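Local History and Biography board > Reading and Sources
Thread: Was the Cokbridge chronicle written by one person?

carrilho_reader
Aug 8, 2024
Hello all. I am reading the town chronicle of Cokbridge, the printed edition from Bruvent. The introduction says one clerk wrote all of it, up to the last entry in 1699. I have doubts. In the final part the spelling changes and the writer stops giving the price of grain, which he gave before in every December. Does somebody know a study of this? Please excuse my English, I learned it mostly from old books.

oldpaperfan
The introduction is fine. A man who keeps a chronicle for a long time changes his spelling. I have letters from my own grandfather that look like two people.

carrilho_reader
Thank you, but spelling is only one part of it. The early entries call the river "our water" and the later ones use its proper name. For me this is a writer who came from another place.

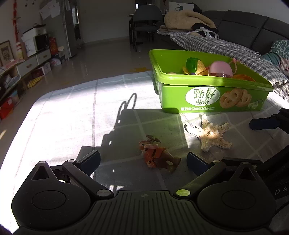 Reply 4
mastach_notes
I agree with carrilho_reader, with some caution. Two things should be kept separate:

1. Who composed the text.
2. Who copied it. The manuscript we have is a copy, and the copyist could change the words for the river without being the author of anything.

The edition has a note on this on page 70, but it is short and easy to miss.

oldpaperfan
I have read page 70. It says the copyist was "faithful". So the copyist is not the explanation, and we are back to one clerk who became old.

mastach_notes
The editor calls him faithful but does not show how he knows it. There is no second copy to compare.

carrilho_reader
I did not notice this note, thank you. I will look at the grain prices again, year by year, and write here what I find. If the prices stop in the same place where the river changes its name, I think it is hard to explain by old age.

oldpaperfan
Hard, but possible. Please post the list anyway.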